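Filed under: Workshop Skills > Storage and Handling > Chapter 5

Chapter 5
Cables, Coiled and Put Away

Most shops own more cable than they can find. At Grotow, a repair shop with 3000 leads on the books, the staff still bought new ones every June. Why? Tangles. Nobody wants to dig.

This chapter is about the dull end of the job - coil, bundle, tray. You will need a clear stretch of table and a shallow tray with a rim. Any size that fits your shelf. Read the whole chapter once befor you start, then do it with real cable in your hands.

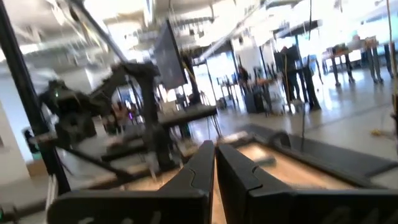

5.1 Tray first, cable second

Put the tray down before you touch a cable. Within reach, flat on the table. Then take one cable, find both ends, fold it lengthwise. Fold again. No tight bends near the plug. Finished bundles go in side by side, all pointing the same way, and the rest wait on the table untill their turn. Colors help - a red bundle next to a navy one is quick to pick out. Two the same shade, add a tag.

Don't pull on a loop that won't come. Lay it down, open it up, start over.

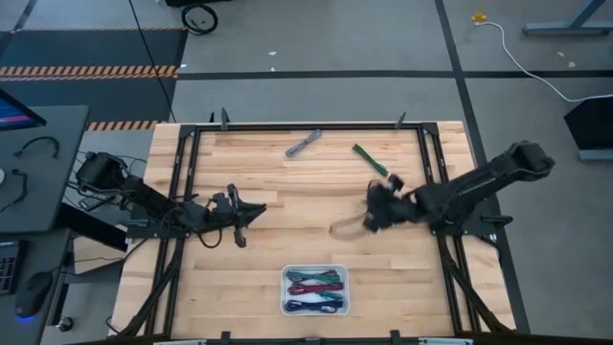 Lăcrămioara Oprea would sort by length and forget color altogether, as a short green lead and a long green lead do different jobs and end up in the wrong bag. Fair point. Section 5.4 tries it her way, with seven leads and two trays.

Terms to know: bundle, loop, lead, strain.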